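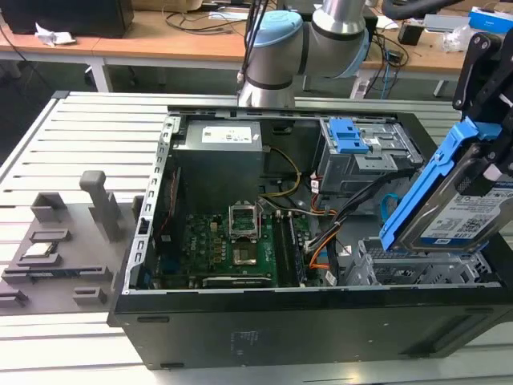
Über uns

Wir sind Wonuter, eine Werkstatt für gebrauchte Desktop-Rechner, und wir lieben Computer, die man noch mit einem Schraubendreher aufmachen kann! Seitenwand ab, einmal hineinleuchten, und schon weiß man, woran man ist: Netzteil, Mainboard, Laufwerkskäfig, Kabel. Alles hat seinen Platz, fast alles lässt sich tauschen, und wer sich ein wenig Zeit nimmt, versteht nach einem Nachmittag ziemlich genau, wie so ein Gerät aufgebaut ist. Dieses Vergnügen möchten wir teilen, mit unserer Kundschaft, mit den Schulen im Landkreis und mit allen, die bei uns zur Tür hereinkommen und fragen, ob sich das noch lohnt.

Wie wir angefangen haben

Gegründet wurde Wonuter von Suqin Pan, die vorher viele Jahre im technischen Einkauf gearbeitet hat und dort zusehen musste, wie ganze Büroetagen voller Rechner auf Paletten verschwanden. Die ersten Geräte standen bei ihr im Flur, dann in der Garage, dann in beidem. Im Juni kam der Umzug in unsere jetzigen Räume, mit 144 Quadratmetern, Rampe und einem Lager, das wir damals für viel zu groß hielten (es war nach wenigen Monaten voll). Den Namen hat übrigens Suqins Neffe erfunden, beim Abendessen, und bis heute hat uns niemand eine bessere Herleitung geliefert als »klingt halt nach Computer«.

Was wir machen

Firmen, Vereine und Privatleute geben uns ihre alten Tower. Wir öffnen sie, prüfen sie, bauen um, was umgebaut werden muss, und verkaufen sie weiter. Was als ganzer Rechner keine Zukunft mehr hat, zerlegen wir in Teile. Speicherriegel, Festplatten, Laufwerksrahmen, Netzteile, Kabel in allen Längen: Unser Teilelager umfasst inzwischen 2.877 erfasste Positionen, und ja, wir kennen die meisten davon persönlich. Wer für einen älteren Rechner genau die eine Einbauschiene sucht, die es im Handel schon lange nicht mehr gibt, ist bei uns richtig. Solche Anfragen machen uns am meisten Spaß!

Im vergangenen Geschäftsjahr haben 608 Rechner unsere Werkstatt wieder verlassen, um irgendwo weiterzuarbeiten. Darunter waren 300 Geräte für Schulen und Lernräume, zusammengestellt mit unserem Partner El Sherbiny, der die Auslieferung übernimmt und vor Ort alles anschließt.

So läuft es auf dem Werktisch

Jeder Tower wird zuerst auf die Seite gelegt und geöffnet. Dann wird entstaubt, und zwar gründlich, auch zwischen den Kühlrippen und im Lüfter des Netzteils. Danach kommen die Steckverbindungen an die Reihe. Wir ziehen sie einzeln ab, schauen uns die Kontakte an und stecken sie wieder, und wenn ein Kabel quer durchs Gehäuse hängt, bekommt es einen besseren Weg und einen Kabelbinder. Das sieht später kein Mensch, aber die Luft kommt besser durch, und wer das Gehäuse als Nächster öffnet, freut sich.

Besonders vorsichtig sind wir beim Prozessorsockel. Bei vielen Boards sitzen die feinen Pins im Sockel selbst, und einmal mit dem Ärmel darüber gewischt, kann eine Stunde Arbeit unter der Lupe bedeuten. Deshalb gilt bei uns: Ärmel hoch, Licht an, und über einem offenen Sockel wird nichts herumgereicht.
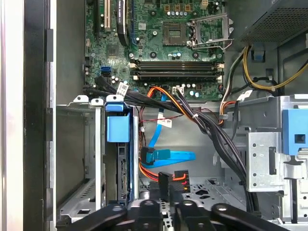 Freier Prozessorsockel mit aufgeklappter Halterung, daneben zwei leere Speichersteckplätze.

Speicher wird grundsätzlich paarweise getestet, bevor er wieder in ein Gerät kommt. Festplatten lesen wir vollständig aus, um ihren Zustand zu beurteilen, und löschen sie danach mit Protokoll. Auf Wunsch geben wir die alte Platte auch ausgebaut zurück oder zerstören sie im Beisein des Kunden (wir haben dafür eine Presse, und ja, man darf selbst den Hebel ziehen!). Was die Prüfung nicht besteht, geht in die Wertstofftrennung. Metall, Platinen, Kabel und Kunststoff sammeln wir getrennt und geben sie an Zavitz weiter, unseren Verwerter seit dem ersten Jahr.

Für die Verwaltung all dieser Teile benutzen wir Totard, unser selbst geschriebenes Lagerprogramm. Es ist nicht schön, die Suche mag keine Umlaute, und die Farben hat jemand nachts ausgesucht. Aber es weiß, in welcher Kiste der richtige Laufwerksrahmen liegt, und wir geben es nicht mehr her.

Schrauben lernen bei uns

Weil uns so oft Leute über die Schulter geschaut haben, gibt es inzwischen unseren offenen Werktisch. In kleinen Gruppen wird ein Rechner komplett zerlegt und wieder aufgebaut, vom Netzteil bis zum letzten SATA-Kabel. Vorkenntnisse braucht ihr keine, Werkzeug liegt bereit, eigene Geräte sind willkommen. Wir hatten schon Großeltern mit Enkeln hier, eine komplette Buchhaltungsabteilung und eine Schulklasse, die wir abends kaum wieder aus der Werkstatt bekommen haben. Der Moment, wenn ein selbst zusammengesetzter Rechner zum ersten Mal piept, ist auch nach all den Jahren einfach großartig!

Der nächste Werktisch findet am 24. November 2018 statt. Eine kurze Anmeldung über das Kontaktformular reicht, bitte schreibt dazu, ob ihr ein eigenes Gerät mitbringt und welches.

Rechner abgeben

Wir nehmen Desktop-Rechner in jedem Zustand an, auch unvollständige und solche ohne Festplatte oder Prozessor. Schrauben, Blenden und Einbaurahmen bitte unbedingt mitgeben, am liebsten in einer Tüte im Gehäuse. Monitore und Drucker können wir leider nicht annehmen, dafür fehlt uns der Platz. Größere Mengen holen wir nach Absprache ab, einzelne Geräte könnt ihr während der Öffnungszeiten direkt an der Rampe abgeben. Klingel rechts neben dem Tor, zweimal drücken, der Kompressor ist manchmal laut.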